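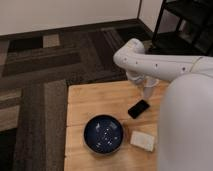 Let people be bad at it
Opinion, 11/19/22

Quick one, because I said I'd write it up in October and didn't.

We throw away the wrong demos. Everybody who teaches arms by remote control does it, us included, and I think it's costing us more than the hardware ever did.

How it goes now. Someone sits down with the controls, picks the thing up, puts it in the bowl, done. If they fumble the grasp, or wander off to the left and have to come back, or hover for four seconds deciding – bin it. Do it again, clean. By the end of the day there's a lovely tidy stack of recordings in which no hand ever hesitated, and we train on that, and then the arm misses a phone by a finger's width and has no idea what to do next. Of course it hasn't. It's never seen anyone miss.

I went back through ours on the Venine drive. 2,626 recordings started, 1,510 kept. Read that again. The rest were marked bad, and most of them weren't bad! I watched 353 of the rejects over a long weekend (my choice, no sympathy needed) and 200 of those ended with the object exactly where it was meant to go. Rejected for style. "Jerky." "Went round the houses." One note just said "ugly".

Ugly is the part I want.

Take a phone lying flat on a board. Flat, slippery, dark glass, not much edge to grab. A person driving an arm onto that for the first time will come down too far forward, back off, tilt, come down again. Maybe push it a little to get it turned. That's not noise. That's everything they know about picking up a phone, and it's only in the recording because the first go went wrong. The expert take has none of it, the expert lines up the wrist before the arm's halfway there and you can't see the thinking at all.

Same with anything soft or small sitting next to something bigger. Beginners check. They stop above one thing, change their mind, go to the other. We cut the stop out. Then we complain the model charges in.

Gunnel Myklebust disagrees with me and she's driven more arms than I ever will, so here's her side, fairly. She says sloppy data teaches sloppiness. If half your recordings pause before the grasp the arm learns to pause before the grasp, for no reason, forever. She's seen it. I've seen it too, on the old Wuver setup, an arm that hung there over a cup like it had forgotten why it came into the room. Point taken. Real problem.

But that's an argument for labelling, isn't it. Mark where the mistake starts and where the recovery starts. Keep the recovery, weight down the bit before. It's a few taps per recording if the software's any good. Ours isn't, we use Rinari and you have to scrub back by hand, which I suspect is the honest reason nobody on our team bothers. Deleting is one key. Labelling is nine. Guess which gets done at the end of a shift.

And there's who gets to teach. This bit bugs me more than the data. When clean is the only thing that counts, you end up with two or three people doing all the driving, because they're the ones with the nice wrists. So the arm learns one way to approach a bowl. From the same side, at the same height. Shuk-fan Tsao always comes in from high and drops straight down, you can pick her recordings out of a pile in a second, and I swear you can pick out models trained on her as well. Lovely driver. But put the bowl somewhere she wouldn't have put it and the whole thing goes to peices.

Get the new starters on. Get the person from accounts on for an afternoon. Left-handers. People who don't play games. I'd rather have ten odd styles than one gorgeous one, and if the average success rate takes a dip while they find their feet, fine, we can wear that.

What about hand guiding, someone will ask, where you grab the arm itself and walk it through? Better in some ways. You feel the weight, you don't get the lag. But the same rot sets in – people rehearse. I've watched folks on the Chang rig do three dry runs before they'll hit record. The dry runs were the useful ones.

So, what I'd change on Monday if it were mine to change – well, whatever day, first thing. Take away the one-key delete. Stop putting the clean-take percentage on the wall, it makes people scared of the record button. Record from the moment somebody touches the controls, warm-up and all. Bin a recording when the cameras drop out or something gets broken, and otherwise leave it alone till a second person has watched it to the end.

Storage will go up. I know. Storage is cheap compared with paying Gunnel to do the same grasp again for the sake of it looking smooth.

Might be wrong on the weighting, by the way. I haven't got numbers for that yet and I'm not going to pretend. If you've tried it and it went badly, write and tell me how, and please send the ugly ones with it.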